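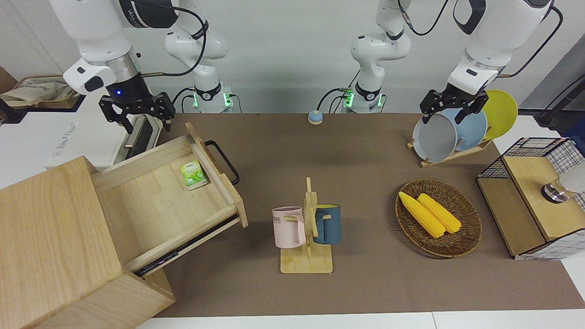
Two arms over the table, with a dish rack under one gripper.

Kestside Match Cards, version 3

A text dataset of results from Kestside, a small independent wrestling promotion that ran monthly shows at the Bonbridge ice rink, usually with the ice covered. Compiled by Ronaldo Portela and Nele Dreßler from printed programs, ring announcer notes and one very opinionated newsletter.

What's in it

194 shows, one row per match. Columns: show, match order, participants, stipulation, finish, minutes, notes. Tag teams are separated by a plus sign. Managers go in notes, even the ones who did all the work.

Known problems

The Avisine Title changed hands 20 times on paper. We can only source 9 of those, and one was to a ladder.
Masked wrestlers keep the name on the program. Qureshi and The Second Qureshi are separate entries and should stay that way.
"Finish" is blank for most of the April tournament. The newsletter says only "disgraceful."
Battle royal eliminations are in the order the announcer shouted them.

Changes

Version 3, 15th December: merged the duplicate cage matches, fixed minutes stored as seconds (no, that match did not last all day).

Use

Free for any purpose, fantasy booking included. Send corrections with a scan of the program. Memories of being there go in the notes column, marked "alleged."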